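Learning From the Wrist

Hanne Pesonen wants a robot to pick up a tool by its handle using only what a small camera at its wrist can see. Her method, called Flarkora, drops the overhead view that most setups lean on.

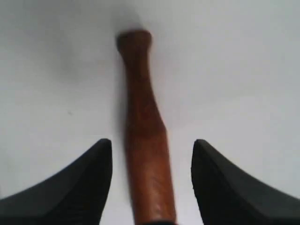 The hard part is knowing when to close. A handle that flares and narrows gives the fingers several places to grip, and only a few of them hold up once the arm starts to lift. Flarkora learns the choice from 43 demonstrations, each one steered by a person. An earlier version, Dadel, asked for far more and still closed too soon.

Between attempts the fingers shut and the arm waits for the next start signal. Those idle stretches go into the training set too, so the model learns what an empty grip looks like.

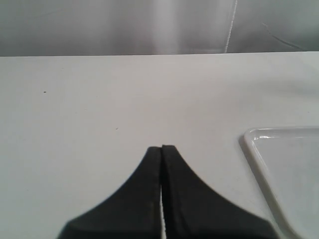

What the tests showed

Over 20 trials with handles it had not met before, the arm missed 2. Vusumuzi Ntuli, who ran them, blames both on a late correction to the left. He plans to repeat the set in January with the lights turned down.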